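**Tumgate v Korletey, second half thread**

**skinus_end** wrote:

Right, home now, thawed out. 3-3. Three all! We were ten up in possession or whatever the stat is and still nearly chucked it. Back four dropped so deep after the break they were basically stood on the keeper. Korletey's winger just ran at them all half and no one went to him.

Also why are we still playing the short goal kick. Every time. Everybody in the ground knows its coming. 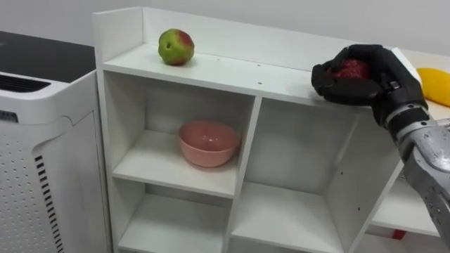

Anyway the third goal. Marking at the corner was a joke, two of ours on the same man and their centre half on his own at the back post. Same goal we let in at Clorka in January. Same one!! Do they practise these or not

**oldstand_pete** wrote:

Bit harsh. We'd lost both full backs by half time, the lad on the left is a midfielder. Point is fair enough for me.

**Ohemaa Mahama** wrote:

Not harsh enough if anything. 3-1 up with 30 minutes left, you win that. Doesn't matter who's at left back. You put a foot on the ball, you take it in the corner, you make a sub and waste a minute. We did none of it.

Gate was 3197 by the way, best for a midweek game in ages. Shame to send them all home moaning.

**skinus_end** wrote:

> Point is fair enough for me

Pete you said that after Clorka as well. And the one before. Can't keep being pleased with draws at home, we'll be bottom half by the time the pitches go heavy.

And I'd have taken the captain off. Great servant, legs had gone by the hour, he was pointing more than running. Put the young lad in there and press them a bit.

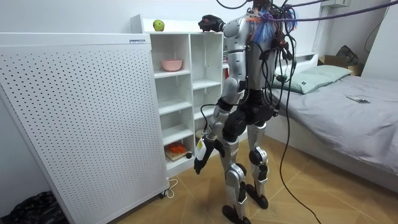
**oldstand_pete** wrote:

Take the captain off and who organises the corners? You've just spent a whole post moaning about the marking. Kid's had one start and got turned inside out in it.

**Ohemaa Mahama** wrote:

Well he wasn't organising them with him on was he

**tumgate_tom** wrote:

Only caught the last bit on the radio so might be wrong, but was their second offside? Commentator seemed to think so.

**skinus_end** wrote:

Miles off. Flag stayed down. Was right in line with it. Still should of won though

**oldstand_pete** wrote:

I was in line with it too and he was on. Just.

Anyone driving to the Skinus game Saturday, got room for one?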